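# Speed limit and a "rules sheet" for a tabletop arm, what do you all do?

Posted by **honomwood_shop**, January 2022

Hi everyone! I've been lurking for a while and finally have something to ask. We put a small collaborative arm on a table at work (two of us share it) and it does pick and place with kitchen-type stuff. Cups, bowls, play food. Nothing sharp, nothing hot. My boss at Hadmont wants a one-page set of house rules before anyone else gets to use it, and I volunteered before I understood what I was volunteering for.

I did my homework a little. I know there's ISO 10218 for industrial robots and ISO/TS 15066 for the collaborative ones, and I've skimmed the second one, but a lot of it is pressure and force tables and I don't own anything to measure that with. What I'm really after is the everyday stuff. Do you keep a line on the floor? Does somebody hold the stop button every single time? Can I reach in to set a fallen cup back up if the program is paused, or does it have to be fully stopped? My coworker says paused is fine and I say it isn't and we've been going around on it since October.

Also, is there any rule about what can be on the table? We have a lot of things out at once and it's getting kind of crowded.

---

**peten_bench**

Paused isn't stopped. You win, go tell your coworker. Depending on the controller, a paused program can be resumed by anybody who touches the tablet, and the motors may still be live the whole time. Our rule is that you press the stop yourself, you see the light change, then you reach. Takes a couple seconds.

Speed, just turn it down. We run 600 mm/s max and slower whenever there's a new person. Done.

---

**ranjbar_at_home**

I don't think you need standards for a hobby size arm, those are for factories. If it's sold as collaborative it's safe to touch, that's the whole point of it. I've had mine bump me a bunch of times, no big deal. Just don't put your face near it.

> **peten_bench** replied: please don't tell people this. The arm by itself isn't what gets assessed, it's the arm plus the gripper plus whatever the gripper is holding plus the furniture. Put a fork in it and "safe to touch" goes out the window.

> **ranjbar_at_home** replied: ok fair, I never put a fork in it

---

**slowarm_sally**

Okay, I wrote our sheet last year and I've rewritten it 6 times, so let me save you a few of those!

First, the standards question. You're right that they're heavy going, but the idea underneath is pretty friendly: write down what could hurt somebody, how badly, how likely, and what you're doing about it. That's a risk assessment, and you can make a perfectly decent first pass with a pad of paper and an afternoon. Do it standing at the table, though. I did mine from my desk and completely missed that the elbow swings out over the spot where people like to stand. The elbow! Everyone watches the gripper and forgets there's a whole arm behind it.

If you have employees using it, your boss should also get someone qualified to go over the forces. My sheet doesn't replace that and yours won't either.

Here's what stayed on ours after all the rewrites:

- One person is the operator and says so out loud. That person has the stop within reach and isn't also on their phone.
- Stop means stop. Hands go in after the arm has been stopped, never during a pause (agreeing with peten here).
- New or edited programs get run at reduced speed, all the way through, before anybody turns it up.
- Chairs and bags stay out of the reach area. We taped ours off on the carpet, and the tape peels, so somebody has to redo it now and then.
- Hair tied back, lanyards off, sleeves pushed up.
- Anything that gets moved or bolted on means the sheet gets read again. New gripper, new fingers, new appliance, all of it.

That last one is the one people skip. Big heavy things next to an arm make pinch points, and a toaster oven or whatever on the table is exactly the kind of thing a forearm can trap your hand against. So walk the arm slowly past it and look at the gap.

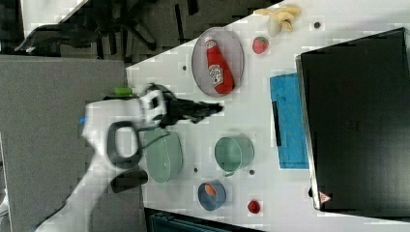

As for crowding, I don't know of any rule that gives you a number, so we made our own. Everything on the table has to be either part of the job or put away. Cloths lie flat and don't hang over the edge. Round stuff that can roll goes in a tray or a bowl if it isn't being picked right then, because the natural thing when a cup rolls off is to grab for it, and that's precisely when you get your hand in the wrong place. If it falls, let it fall. We put that on the sheet in capital letters.

Oh, and log your bumps, even the silly ones. We have a notebook with a pen on a string. Date, what it hit, what speed, what you changed. After around 1,155 runs we had a page and a half, and nearly all of it was the same corner of the table, so we moved the arm's home position and that pretty much took care of it.

Last bit of advice, keep it to one page like your boss wants. Mine was four at one point and people just signed it without reading. Happy to look yours over if you post a draft!

> **honomwood_shop** replied: This is so helpful, thank you!! I hadn't thought about the elbow either. I'm going to go stand there tomorrow with a pad. Coworker has been informed about paused vs. stopped and is taking it okay. Will post the draft in this thread when it's one page.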